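# The long throw is back, and Minodard can't get enough of it

*2021-05-15*

If you get to Morikawa Park early enough to park on the grass side, you'll hear it before you see anything. It's a thump, then a shout, then a ball smacking into the advertising boards behind the northern goal. The Minodard left back has been out there since before the under-12s finished, taking throw after throw from the same patch of touchline, and by the time the canteen opens there's a row of kids along the fence trying to copy her run-up with footballs that are too big for them.

I drove up to see this team because a friend kept sending me clips. Grainy ones, mostly, filmed from behind somebody's beanie, all of them showing more or less the same thing: a throw-in that goes on and on, a goalkeeper stuck in two minds, a scramble, a goal. I've watched a fair bit of regional football over the years and I thought I knew what I'd be getting. A big throw, some big centre backs, a lot of elbows. I was wrong about nearly all of it and I've been going on about it to anyone who'll listen ever since.

Minodard play in the second tier of the regional women's competition, on a pitch with a noticeable slope and a cricket square that only half the club will admit is still there. They came up two seasons ago, had the season after that wiped out, and started this one with a squad that most people in the league expected to finish near the bottom. At the time of writing they're top, level on points with Zurkum and ahead on goals scored.

## A throw with ideas

The thing about a long throw is that it's usually treated as a poor man's corner. You load up the near post, someone gets a flick, you hope. Defenders know what's coming and a decent keeper comes out and punches it clear.

What Minodard do is much more fun. They have a long throw, a proper one, flat and fast, and they use it perhaps one time in three. The rest of the time they use the fear of it. When the left back picks the ball up and starts drying it on her shirt, every defender in the box drops a couple of metres and the opposition's wide midfielder gets sucked in to help. And then it goes short! A little lob to the winger's chest, one touch back, and suddenly there's a cross coming in from a much better angle with half the defence facing the wrong way.

The coach, a former futsal player who teaches woodwork during the week, told me she got sick of watching throw-ins given straight back to the other side. She sat down with recordings of her own team's matches and wrote down what happened after every single one. She wouldn't show me the notebook, but she did say the results were depressing enough that she rang her assistant that same night.

Work on it started in November, well before the rest of preseason, with a handful of players and one goal. They began with the boring throws, the ones on halfway and the ones deep in their own end, where the aim is simply to still have the ball five seconds later. The spectacular ones near the box came last. I love that. Everybody who turns up at Morikawa Park for the first time is looking at the big throw, and the coach is over by the dugout getting excited about a right back finding a free player beside her own corner flag.

## The night Zurkum came

The match that made people pay attention was the home fixture against Zurkum, played under lights. Zurkum are the league's aristocrats, as far as this league has any. They have a proper clubhouse, an all-weather pitch and a habit of beating Minodard, who hadn't taken a point off them since coming up.

The gate that night was 1294. For a second-tier women's fixture in a town this size that's a staggering crowd, and the canteen ran out of pies before kick-off, which I'm told is still a sore point. The people who'd come late stood three deep along the eastern rail, and a few enterprising families had backed their utes up to the fence and put camp chairs in the tray.

Zurkum were better for most of the first half. They led 2–0 at the break and it could easily have been more, with their number ten drifting into the space between the lines and nobody in green quite sure whose job she was. Minodard sorted that out in the sheds. Their holding midfielder came out for the second half and simply went and stood next to her for as long as it took, and the whole match tilted.

The first goal back was scrappy, a rebound off a free kick. The second came from the left touchline, and it's the one in all the clips. The left back shaped for the long one, Zurkum dropped, and she rolled it off to the winger, who whipped it in first time for a header at the back stick. Two all with plenty still to play.
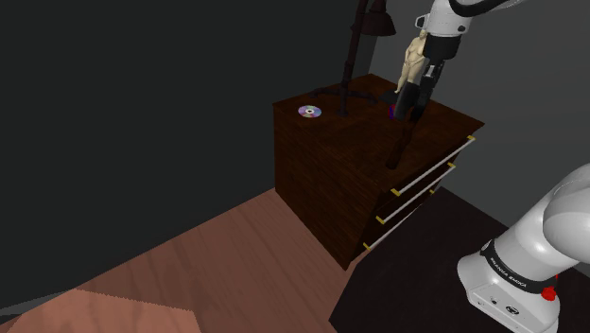 *Dark wood dresser, three drawers, long white bar handles.*

Then the 71st minute. Same side of the pitch, same pause, same wipe of the ball on the shirt. Zurkum had clearly talked about it, because this time their wide midfielder stayed out and marked the winger tight, and the full back stepped up as well. So the throw went long. It cleared everyone at the near post, skidded off the top of a head and dropped to the centre forward, who hooked it in from so close that she ended up in the net along with it.

I've had it described to me by people who were right behind that goal and people who were in the queue for the toilets, and they all do the same thing with their arms. The fourth, late on, came on the break with Zurkum throwing everyone forward. It finished 4–2, and the lights stayed on long after the final whistle with kids running everywhere on the pitch.

## Learning to throw

I asked the left back whether she'd always been able to do it. She laughed at that. She grew up playing netball and water polo, came to football late, and was put at full back because the team was short one week. Her first throw for the club was a foul throw. So was her second.

The distance, she reckons, comes from the back and the feet far more than the arms. She showed me on the grass next to the tunnel (it's a gate, really, but everyone calls it the tunnel): a short run, a long last stride, a dragging back foot, and then a bend through the spine that made me wince. The ball comes off her fingers with hardly any arc. I had a go. Mine bounced before the penalty area and one of the under-12s gave me a very kind round of applause.

She also does a lot of work to look after her shoulders, with bands and light weights, and the coach limits how many full-length throws she takes at training. On match days there's no limit, apart from whatever the other side's keeper can put up with.

What struck me more was how much everybody else is involved. The striker has to make a run that looks sincere every time, even when she knows the ball is going short. The centre backs jog up from halfway whether they're needed or not. One of them told me she'd worked out she spends a good part of every match walking back from throw-ins that never reached her, and she seemed delighted about it. She'd scored from one the week before.

## Copycats

The rest of the league has noticed. At least two clubs have started running their own version, and I saw one of them try it in the Sovix Cup a fortnight ago with mixed results; the short option was so well disguised that their own winger missed it and the ball trickled out of play. Give them time, though. Word travels quickly in a competition where half the players have been at each other's clubs.

Opponents are working on answers too. The most interesting one I've seen came from a mid-table side who left three players up on halfway whenever Minodard had a throw near the box. It's a gutsy idea. Minodard's centre backs had to think twice about going up, and for an hour it worked nicely, until a tired clearance went straight out for another throw in exactly the wrong spot.

The bringing together of the towns has been the other pleasure of it. There's a bus from Zurkum for the return match, but there's also one going the other way, and it filled in a day. The local bakery has put a flat, stretched sort of finger bun in the window and called it the Long One. I bought a couple for the drive home.

The return fixture is on Zurkum's all-weather pitch, which is narrower than Morikawa Park and has a running track around it, so there'll be plenty of room for a run-up. The Minodard coach had already been over to pace it out when I spoke to her. She wouldn't tell me what she had planned, but she did ask if I'd noticed how close the touchline is to the near post. I've got my ticket, and I'll be standing on that side.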